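Work, Technology and Organization
Handout for session 11: When part of the job moves to a machine
Teacher: Agnes Hellström

Please read this before the session and bring your notes from session 10. The handout is longer than the earlier ones, so you can skip the part on pay if you already took the course in labor economics.

1. What we mean by automation in this session

In the newspapers one reads that a job "is automated". At a workplace this is seldom how it happens. A job is a bundle of tasks, and the machine takes some tasks out of the bundle. The others stay, and often new ones come in. The person has the same title on the door and the same locker, but the day is different.

I ask you to use three words with care:

Task: a piece of work with a start and an end, for example folding a sweater.
Job: all tasks which one person is paid for.
Skill: what the person must know or be able to do so that the task comes out well.

When you write your paper, please do not write "skill" when you mean "task". Last year many students did this and it made their arguments hard to follow.

2. The case: Triltow

Triltow is a company that receives used clothes, sorts them, folds them and sends them to shops. The case was collected by my colleague Noemi Martinelli, who interviewed the workers in February and came back in the fall. At the first visit 81 people worked in the sorting hall. The folding was done by hand on long tables, in two shifts.

The management decided to try robot arms for the folding. The system was delivered by a supplier, Nasution, and it learns from people. A worker folds the garment with hand-held grippers, which have the same kind of fingers as the robot, and the recorded movements are used to train it. So before the robot could fold anything, somebody had to fold for it, many times, with a tool that is slower than the hand.

From the 81 people, 15 were asked to do this demonstration work. They did it partly in the hall and partly in furnished rooms, so that the system would meet different surfaces and different light.

3. What changed in the day of the worker

Noemi's interviews show several changes. I put them in the order in which the workers themselves talked about them.

The pace. In the hall the pace was counted in pieces per hour. In demonstration work a shift had a goal of 200 good recordings. A recording that was too hasty was rejected. Several workers said it was strange to be told to slow down by the same supervisor who had told them to hurry for years.

The body. The shoulders had less to do and the wrist and the fingers had more. One woman said she missed the feeling of the cloth. With her fingers she knows at once if a knit is thick or thin, and through the trigger she knows only that she holds something.

The talk. At the long tables people talked. During a recording many of them became silent, although there was no rule about it. The breaks became longer in the beginning, and then management made a schedule for them.

The status. Some of the 15 were proud to be chosen. Others in the hall called them "the teachers", and it was not always meant kindly.

4. Knowledge in the hands

An old question in our field is what happens to the knowledge of the worker when the work is measured. In the classical time studies an observer stood beside with a watch. The worker could show him less than she knew, and often she did. With the grippers there is no observer in this sense. The movement itself is the record, and it is more difficult to keep something back.

But there is also knowledge that does not come into the record. An experienced folder looks at a sweater and decides where to begin. She sees that a sleeve is caught underneath, or that the hem does not lie straight, and she chooses her first grip from this. The recording holds the grip and the movement after it. The reason for the choice stays with her, unless somebody asks.

At Triltow somebody did ask, but late. After some weeks the supplier invited the workers to a meeting to explain why they folded knitted things differently from shirts. The workers had a lot to say. According to Noemi it was the first time that folding was discussed in that building as something one can be good at.
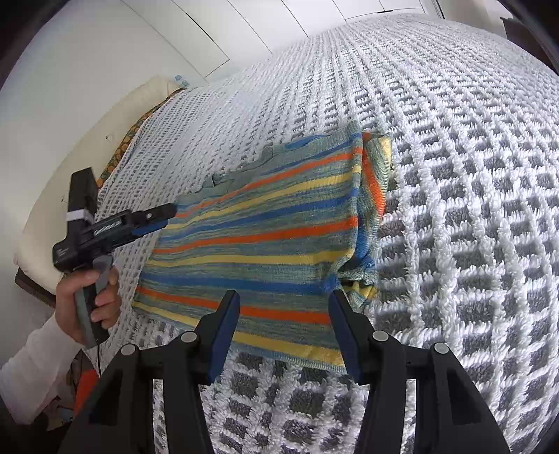 Knitted garments were the subject which took most of that meeting. A knit stretches when you pull it at one point, and a stripe that was straight on the hanger can run diagonally on the table. The workers had small tricks for this, for instance to hold one side quiet while the other hand does the pulling. They did not have names for these tricks before. Now they had to find names, and two of them wrote the list that new demonstrators receive.

For your discussion: is this list the property of the company, of the supplier, or of the people who wrote it? The contract between Triltow and Nasution says nothing about it.

5. Pay

The demonstrators kept their hourly wage but lost the piece bonus. After a complaint they got a fixed supplement. The union representative argued that a demonstration is used again and again, also when the worker has gone home, and that the supplement should reflect this. The company answered that it pays for time. Both positions are reasonable, and I will not tell you mine before the session.

6. Comparison: Flada

In session 10 we looked at the laundry Flada, where the machine came finished from the factory and the workers only had to feed it. Compare the two cases on these points:

— who was informed first, and by whom
— which tasks disappeared, and which were new
— who could stop the machine
— what a new employee had to learn in the first week

At Flada the new employee learned less than before. At Triltow it is not yet clear. The robot arms now fold the simple pieces, and the difficult ones go to the tables, so a beginner meets the difficult ones from the first day.

7. For the session

We meet on Tuesday, November 23, 2021, in the usual room. Each group prepares one page on section 4 or section 5. Write in full sentences please, and use the words task, job and skill as in section 1. Noemi Martinelli will join us for the second hour and can answer questions about the interviews, but she cannot give the names of the workers.

The paper may be on Triltow, on Flada or on a workplace you know yourself. If you choose your own workplace, talk to me first about how you will protect the people you write about.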